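3.2 Picking objects for the class sessions

I let the students in the December section choose most of the objects themselves, and they had opinions! My one rule was that half the list should be soft, as our rigid blocks had gotten too easy for everyone. That's how we ended up with the bear in Figure 2, which I'd have left off (too much fur, I thought) and which became the thing everybody wanted to try first.
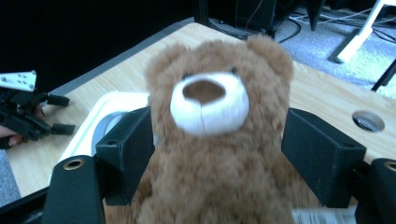

Samuele Caruso
Lab instructor, Turnthorpe Robotics Course

Figure 2. Soft-object handling and a two-handed table task with hand-held grippers.

With plush I ask for a hold just under the head — lower down, the belly gives way and the whole toy tips over. Pierina Zanetti, my co-author, wanted to score every grip by how much the fur hid the fingers. We argued about that for a while and dropped it. In the end we kept 184 recordings from 12 students, each one up to 10 minutes long, and I watched them all, some of them twice.

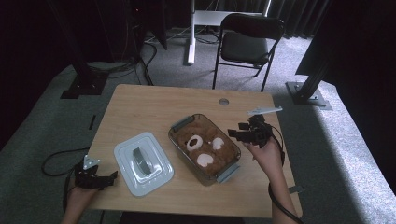
The two-handed tasks were a different story. My students are quick with one gripper and get oddly polite with two, so one hand waits for the other and the whole thing slows down. Dishes and lids were good practice for this, and I'd use them again over anything we bought for the course. We graded on smoothness first and time second, a choice I still go back and forth on (see Section 4 for what Pierina thinks of it).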